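# Chapter 4: Rules Before Motion

A robot that carries things in a home must follow written rules, even in simulation. At Kernbridge, every rule has a number, and rule 13 says that a tray is carried level, with one hand on each side. 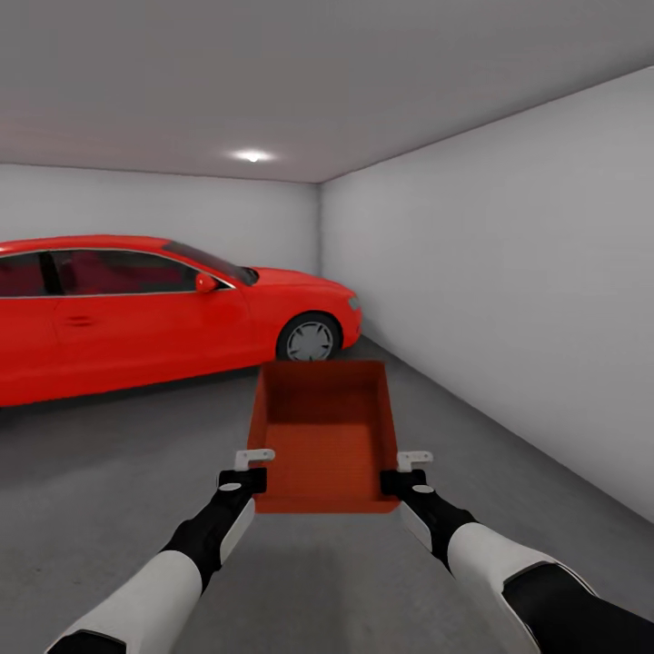
## 4.1 Distance and Speed

Ladi Okonkwo wrote the first Parri house rules in February. She asked that the gripper slow down near any furniture, and that the slow speed be kept until the path is free.

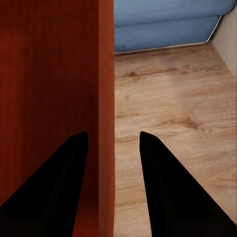
The limit in these rules is 187 millimeters per second. A team may choose a lower value, but it must record the value before the test begins.

## 4.2 Placing an Object

An object put on the floor is a risk for people who walk there. Rule 22 requires that its position be stored in the log.
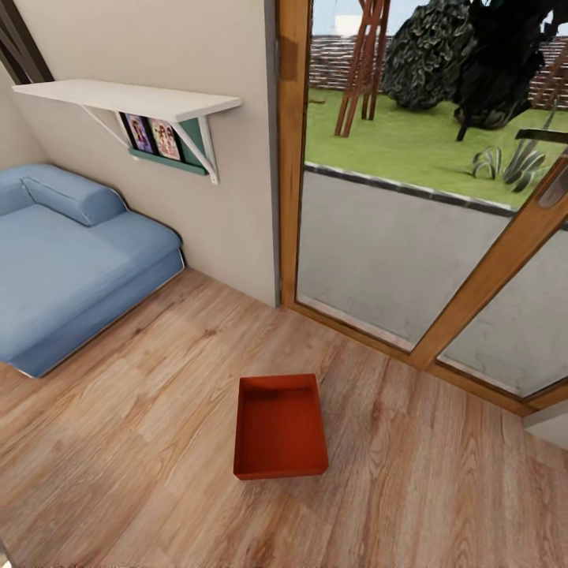
## 4.3 Terms Used in This Chapter

**Hold:** contact with the object by both grippers.

**Release:** the end of all contact.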